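What I am buying for the robot corner, and what I am not buying

Jun 5, 2021

Since December I keep a list on the wall next to my desk. On the left side is everything I want for the small robot arm, on the right side is what I can pay for. The left side is much longer. This week I finally sat down and made a proper budget for the rest of the year, and I want to write it here before I forget why I decided things the way I did.

First, the situation. I have one arm, bought second hand from a shop called Drinlow, which sells used laboratory equipment and answers e-mails very slowly. I have one table for it. I work on it in the evenings and I am interested in simple manipulation: pushing things, sorting things, making groups by color. This is a hobby for me, so each purchase comes out of the same pocket as the groceries.

My biggest mistake in the first months was that I planned only for the big thing. I saved for the arm, I bought the arm, and then I had an arm in a box and no place to screw it. Nobody in the product pages writes "please also buy a table." So I paid for fast delivery on bolts, on cable, on a power strip, and when I added up all these little receipts they came to 230 euros. I was a bit ashamed of this number. With one order, planned in advance, it would be much less.

The table was the part I doubted the longest. A normal desk is cheap and I could drill it myself. In the end I chose panels that have the holes already, and I do not regret it. When I want to move something, I move the bolt to another hole and I can write down in my notebook exactly which hole it was. With a drilled desk I would have a cheese after two months.

Then the tool. I had a long discussion with myself about a gripper with fingers. The one I like is from Fostia, and it is a nice piece, but it costs more than all the other things on this page together. For pushing blocks on a flat surface I do not need fingers. A straight black rod can do it, and if I bend it or break it I am not sad for a whole weekend. So the fingers stay on the left side of the list for one more year. 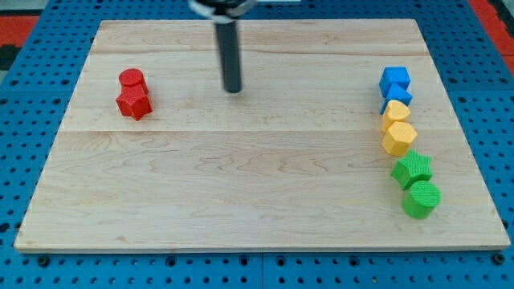 Sorting by color on the wooden board. Red on the left, the other colors in a column on the right.

The blocks were a small budget question of their own. A ready set of colored wooden blocks looked cheap, but all the sets I found had only cubes, and I wanted different shapes too: stars, cylinders, hexagons. I asked a print service in Rurkirthorpe for a price and they wanted 80 euros for the set with delivery. Then I compared it with buying the filament and printing at the library, where the machine is free but you must reserve it. The filament for four colors was 59 euros and most of it is still on the shelf, so I can replace a block when I lose one under the radiator. I lose them quite often.

The wooden board was 20 euros and I would buy it again tomorrow. Before it, I pushed the blocks directly on the perforated panels, and the edges got caught at the holes. I spent many evenings searching for a mistake in my program, and the mistake was the floor under the blocks. If you plan something similar, put a smooth surface in the first order, together with the table.

Now the plan for the second half of the year. I divided it into three parts, in the order in which I will pay.

The first part is spare things. One more rod, one more set of bolts in the same size, one more power supply. It is boring to pay for something that goes straight into a drawer, but last winter I waited three weeks for a power supply and in this time the arm was only a very expensive lamp without light.

The second part is lighting. In the evening my ceiling lamp makes shadows which move when I move. I would like two simple lamps with a fixed position, and I still compare the models. The cheap ones flicker, and the store does not write this anywhere, so I must read a lot of reviews from people who have the same trouble.

The third part is money for nothing. I mean a reserve, with no name on it. I took the idea from a short guide on the Urbonaitė workshop blog, which is about sewing machines, but the advice fits very well. They keep one tenth of the year's budget free until autumn and only then decide. In my case something always breaks in summer, when it is too hot in the room and I am not patient.

What I removed from the list: the second arm (I was dreaming), a bigger computer (mine is slow but it finishes), and a cabinet with glass doors, which I wanted only because it would look good.

I am still not sure about insurance. My home policy says "hobby equipment" without explaining what it means, and I have written to the company to ask if an arm on a table is a hobby or a machine. When they answer, I will add it under this post.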